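Iresha Munasinghe
Workshop bench and back bedroom, mostly

A February catch-up on the gripper build, for those of you kind enough to keep asking. Get a cup of tea, I do go on a bit.

1/
The pair is called Gitel and Tallby (my niece named them, I had no say). They're hand-held: you squeeze, the fingers close, and the idea is that whatever I learn by hand goes into the motorised arm later in the year.

2/
I've had a lovely long run on hard things, mugs and tins and so on, and logged 2,000 grabs before I let myself move on. Soft things are another matter altogether! A tin stays the shape it was when you reached for it.

3/
Mr Hettiarachchi at the shared workshop cut me new finger plates and wouldn't take a penny, so I brought him a fruit cake. He says the old ones were fine and I'd just fitted them badly. He may be right.

4/
Blue pads are from Trandetti, 415 for a bag, so if anybody local would like some, please do shout. I'll be trimming pads until I'm ninety.
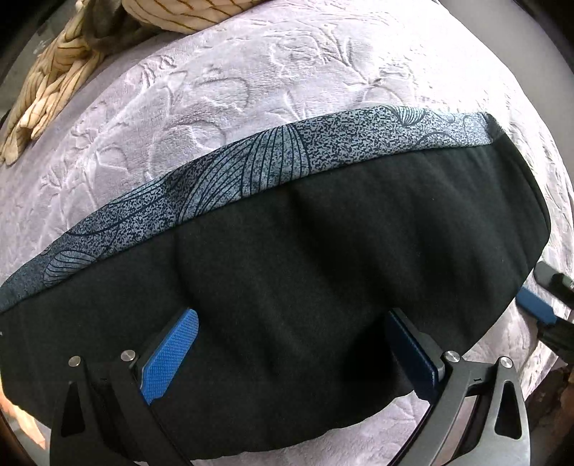
Filed under: Soft things, bedroom tests

5/
Black cushion with the leafy, shelly band along the top, on the lilac blanket. I do like how the pads press little dents into the fabric. The crosshatch shows up nicely on the left one too.

6/
Next job is a softer spring, as my thumb gets tired well before the rest of me does. I'm aiming for 3,000 grabs on fabric by the time the clocks change. If you've got a favourite spring supplier, tell me, and do say what the postage is like.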